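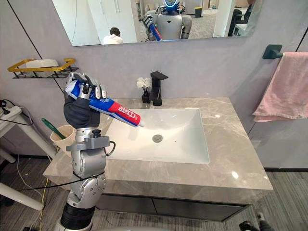 Grergate Washbasin Notes

README for the shared folder, last tidied up June 24, 2026

Welcome, and thank you for opening this file before the others, as so few of us do with a README. The folder holds a set of pictures and written notes on the small things people keep by the bathroom sink: the toothpaste, the brush, the cup it stands in, the odd bit of decoration, and the basin and tap they all live beside. It began as a single page of jottings and has grown into something I'm rather fond of.

What is in the folder

pictures - the washbasin pictures, sorted by room
notes - one plain text file for each room, with the same name as its picture folder
words.txt - the list of names we use for things
changes.txt - what was altered and when

There are 18 rooms in all, and nine of them have a full set of notes. The rest have a line or two and will be filled in as time allows. Two rooms, Iketti and Climari, were done first and are written in a chattier way than the others. I did think of trimming them to match, but they are pleasant to read and I've left them be.

How the notes are written

Each file starts with the basin and works outwards: the drain, the tap, the worktop, whatever stands on the worktop, then the cupboard underneath and the mirror over it. Please keep to that order if you add anything. It makes two rooms much easier to read side by side, especially late in the afternoon with a cup of tea going cold.

We write down what a thing is and where it stands, and we leave brand names out of the notes even when they are plain to read. Colours are everyday ones. Grey-beige is fine, and so is dark grey, but I would ask you not to go further into the paint chart than that (we had a long spell of "oatmeal" and "putty" last November, and no two people meant the same thing by either).

A few words that cause trouble

Basin means the bowl only. The slab it is set into is the worktop, whatever it is made of.
Tap, please, and never faucet, although a search for faucet will still find the older Brzozowska notes.
Cup covers anything a toothbrush stands in. We used to have mug, beaker and tumbler as well, and it was a muddle.
Diffuser is the bottle with reeds in it, with or without a flower on top.
Tube means toothpaste. Hand cream goes down as hand cream.

Known gaps

Soap is patchy. Several of the early files mention a dish and forget to say what was in it. Towels are hardly covered at all, and over 21 lines in words.txt still want a proper meaning beside them.

Using and adding to it

You are very welcome to copy the notes, print them or pass them round, so long as the Grergate name stays at the top. If you spot a mistake, put a line in changes.txt with the room and the old wording, then correct the note itself. New rooms go at the end of the list.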